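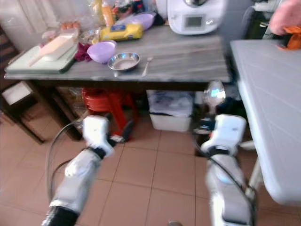
Both arms at the grey table, lavender bowl and steel bowl near the middle.

Ticket: right gripper stops responding part way through the spoon task
Project: Vonari (student project, two-arm kitchen group)
Opened by: Nilmini Wijesinghe
Assigned to: Maksym Sydorenko
Priority: high, demo is in January
Status: closed

What happens
The right gripper opens and closes as it should when we start up. Some way into a run it stops taking commands. The arm itself carries on moving, so it goes to the bowl, lowers, does nothing with the fingers and comes back up. The left side has never done it. Restarting the control program clears the fault until the next time.

What we expected
The gripper closes on the spoon handle, lifts, and lets go over the steel bowl.

How to repeat it
Start both arms from the rest position. Load the spoon task in Wostel. Run it on a loop without stopping in between. It failed in 5 of our first runs this afternoon, never at the same step.

Error text
"gripper R: no reply after 900 ms"
Nothing else in the log at that time. The joint readings on the right arm look normal before and after.

Already tried
Restarted the laptop. Swapped the USB ports over. Lowered the speed to 80 per cent. Went back to last term's version of the task file. None of these made a difference.

14:10, Maksym Sydorenko
Can you run it with the left gripper doing the same job? Mirror the task file and move the spoon across to the left of the bowl. I want to know if it follows the task or the arm.

14:35, Nilmini Wijesinghe
Done. Left arm ran the whole loop with no dropouts. Put it back to the right and it failed on the second go. So it's the arm.

14:40, Maksym Sydorenko
Then leave the software alone for now. Does it fail if the arm stays low and only the gripper moves?

14:55, Nilmini Wijesinghe
No. Opened and closed it over and over with the arm parked and got no errors. Padmavathi Thomas then moved the arm by hand with the motors off while I watched the gripper status. It dropped out when the wrist was turned inwards and the elbow was raised. It came back when she let the wrist return. We can do that every time now. 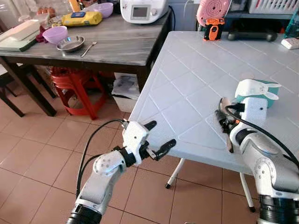

Reading time: 2 minutes

15:05, Maksym Sydorenko
Good, that's the cable or the plug at the wrist. Please compare the two sides. The left cable leaves the wrist housing, goes up in an arc and runs back down the outside of the arm. The right one curves from the gripper over the top of the arm and away to the right. Check how much slack you have on that side with the arm at full reach over the white table, and look at the clip nearest the wrist.

15:20, Nilmini Wijesinghe
Not much slack at all. The clip had been pushed up towards the elbow, so the cable pulls straight when the wrist turns in. Shih-chieh Tai had the plug out and one of the pins is slightly bent. He straightened it with tweezers.

15:25, Maksym Sydorenko
Power off before you plug it back in, please. Move the clip down so there is a loose loop at the wrist, then repeat the hand test before you run anything.

15:45, Nilmini Wijesinghe
Hand test passed, status stayed on in every position we could reach. Ran the spoon task at 80 per cent, then at full speed. No dropouts. Also ran the pick-up on the white table, where the right arm has to reach across, and that was fine too.

15:50, Padmavathi Thomas
Note for whoever sets up next: objects placed on the grooved top of the white table don't always sit flat. Two of the missed grabs I wrote down today were that and nothing to do with this ticket. I've put them in a separate one under Phelan.

16:10, Kimie Takeda
Thanks all. Leaving this open until the group has done another full session. A straightened pin can go again, so I've asked for a new cable. Please add "wrist loop, both sides" to the start-up sheet and have Coder print a warning when a gripper stops replying. At the moment the arm carries on as if it had hold of something, and I'd like it to stop.

Update, Nilmini Wijesinghe
Full session done, no errors on either gripper. New cable fitted to the right arm, old one labelled and put in the spares box. Start-up sheet changed. The stop-on-no-reply change is in the task runner and Shih-chieh tested it by pulling the plug at the wrist. Both arms stopped.

Closed by Maksym Sydorenko. Cause: cable strain at right wrist, bent pin.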